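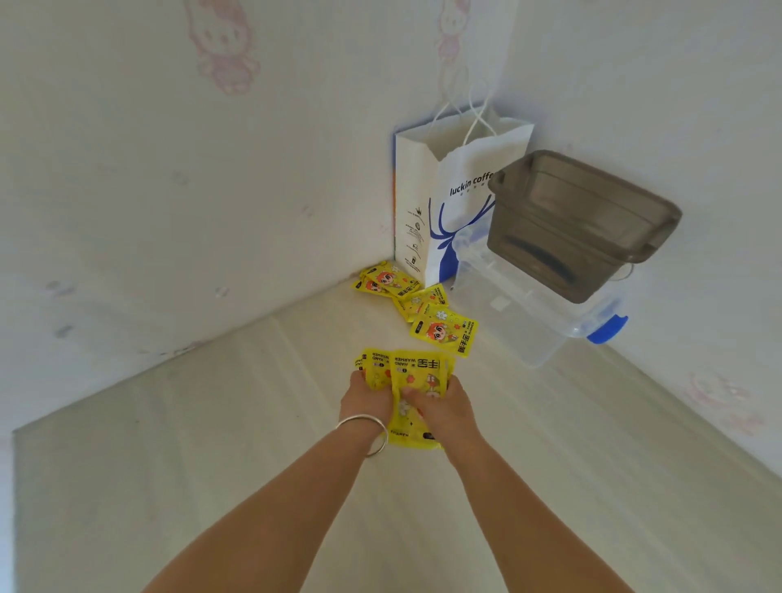
人の手本映像から両手動作を学習させるとき、区間の切り方で結果が大きく変わって困っています

投稿者:こたつ研究生

修士課程で、人の両手作業の映像からロボットの動作方策を学習する研究をしています。日本語は勉強中ですので、分かりにくいところがありましたらお許しください。方法は、映像から両手の手首の軌道と指の開閉を推定し、「近づく」「つかむ」「運ぶ」「置く」の区間に分けてから、区間ごとに方策を学習するものです。箱やコップの作業では、この方法でよい結果が出ました。しかし、黄色いカイロの小袋のように薄くて重なる物では、「つかむ」の始まりが決められません。片手の指が手前の袋の表面を押さえ、もう片方の手が束を下から支えている場合、どちらの手の接触を始まりとするべきでしょうか。左右の手に別々のラベルをつけると、区間の数が増えて、学習が不安定になります。

今の設定を書きます。手本は2000本で、共有データのSkolsteadと同じ形式に直しました。学習にはStorkanceの標準の設定を使っています。評価は実機で39回行い、成功は24回でした。失敗の多くは、二枚の袋を一緒に持ち上げてしまうものです。
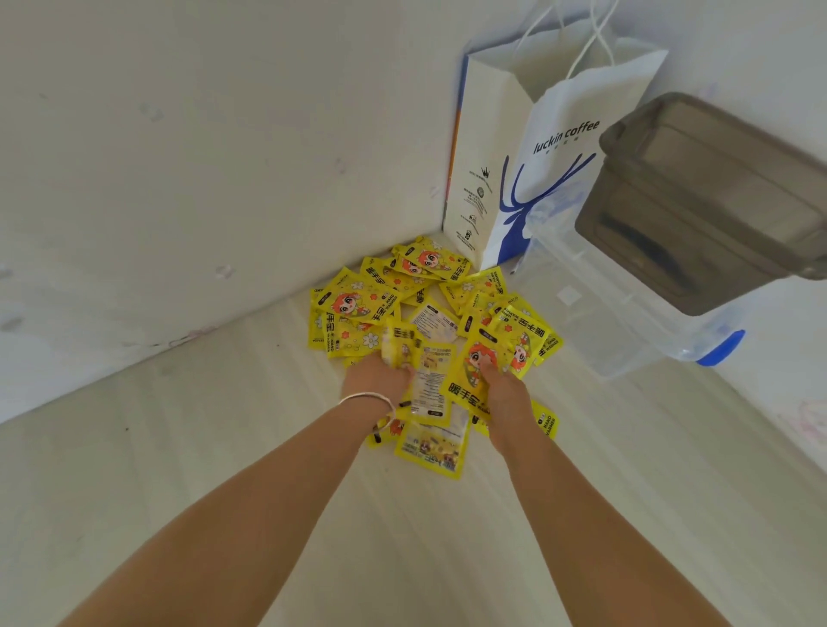

もう一つ気になるのは、指が袋の絵や文字を隠したときに、物体の追跡が隣の袋に移ってしまうことです。同じ印刷の袋が並んでいますので、見た目の特徴だけでは区別できません。追跡が移った手本は捨てたほうがよいでしょうか。それとも重みを小さくして残すべきでしょうか。経験のある方、教えていただけますと助かります。

投稿者:ねじ穴

全部捨てたらいいと思います。汚いデータは入れないのが基本です。あとカメラを増やす。

投稿者:Matar使い

うちの研究室でも似た問題がありました。参考になるか分かりませんが、順番に書きます。

まず接触のラベルについてです。左右を別々の区間にするのはやめて、区間は両手で共通の一つにしました。そのかわり、各時刻に「左が接触」「右が接触」という二つの値を補助の出力として予測させます。「つかむ」の始まりは、先に触れた手の接触時刻です。押さえる手と支える手の役割は、補助の出力のほうに残りますから、区間を増やす必要はありません。

次に追跡です。捨てるかどうかは、どの区間で移ったかによります。「運ぶ」の途中で移っただけなら、手首の軌道はまだ使えますので、物体の位置に関する損失だけを0にして残しました。「つかむ」の直前に移ったものは、目標の袋そのものが間違っていますから、捨てました。ねじ穴さんのように全部捨てる方法も試しましたが、重なった袋の手本ばかりが減ってしまい、二枚持ちの失敗はかえって増えました。

区間の境界は、人が見ても数フレームずれます。私たちは境界の前後5フレームを学習の損失から外しています。この値はMatarのグリッパで調べて決めたものです。手の形が違えば、もう一度調べてください。

それから評価の回数ですが、39回で24回成功という数字だけで二つの設定を比べるのは少し危ないです。袋の初期配置を固定した組を作って、同じ配置で両方の設定を動かすと、差が見やすくなります。

投稿者:こたつ研究生

お二人とも、ありがとうございます。区間を共通にして、接触を補助の出力にする方法は考えていませんでした。今夜から学習を始めます。一つだけ確認させてください。補助の出力の損失の重みは、最初から最後まで同じ値でしたか。

投稿者:Matar使い

同じ値です。途中で下げる設定も試しましたが、うちでは差が出ませんでした。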